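## 4. Evaluation of the Multard assembly kit

### 4.1 What the kit contains

The Multard kit is sold by Skuteton as a ready package for small electronics assembly. It consists of a parallel gripper, a wrist camera, a software licence and a set of model files from which the buyer prints the fixture plates. The robot arm and the table are not part of the delivery. In our laboratory the kit was mounted on an arm that we already had, above a table of slotted aluminium profiles. The supplier recommends such a table, and the manual gives drawings only for this type.

Two points in the documentation made our work slower. First, the manual describes the older version of the software, in which the camera calibration is found under a different menu. Second, the printing advice is given for one layer height only. We followed it as it is written and did not try other settings.

### 4.2 Comparison product

As a comparison we used the Nundard package, which is offered for the same kind of task. It comes with milled plates and has no wrist camera, so the position of each part must be taught by hand. Both packages were prepared by the same two operators. The task follows the board insertion procedure proposed by Mujić, with small changes in the order of steps, which are listed in the appendix.

### 4.3 Procedure

Each trial begins with the gripper in the home position. The arm moves to the plate, the camera takes one picture, and the software calculates the correction. After this the gripper goes down to the board and the insertion is tried. A trial is counted as failed if the operator has to stop the arm, or if the board is not fully seated at the end. We made 100 trials with every package in each of 6 plate positions, so 600 trials per package in total. The plate was turned between the series, because the supplier claims that the angle of the plate on the table has no influence on the result.

The fixture plate has open sockets and raised frames for the different parts, and all of them are printed in the same grey material (Figure 3). This is practical for production, but the low contrast between the features and the base was a difficulty for the edge detection. With the ceiling lights only, the software often asked the operator to confirm the position of a socket. We added one lamp at the side of the table and kept it for all the trials reported in this paper.

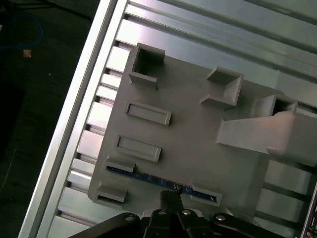 **Figure 3.** Fixture plate with the blue circuit board, seen from the wrist camera of the Multard kit.

The confirmation requests were not counted as failures, but the time needed to answer them is included in the cycle time. We think this is the fair way to treat them, as a user in a workshop would also have to wait. In the Nundard package there are no such requests, and its cycle time depends mainly on the speed of the arm.

We also noted the time for changing from one plate to another. For the Multard kit this took more than 2 minutes, and most of it was used for the new calibration. The results for both packages are given in the next section.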